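Hand Maintenance Completed at the Ramora Bench

The automation group completed scheduled service on the left-side manipulator of the Ramora cell in October. Marjan Ansari supervised the work, which is required every 600 hours of operation. Finger tendons were re-tensioned, the wrist bracket was tightened, and the sensor cable was replaced after 4,000 grasp cycles. The joint offsets were then entered again and saved under service record 123.
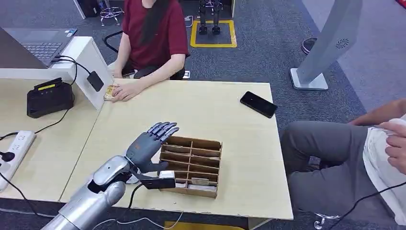

The robot hand beside the cardboard organizer used for card-sorting work.

Staff are asked to report any drift in finger position to the group before restarting the cell. The next inspection will cover all 9 cable clamps.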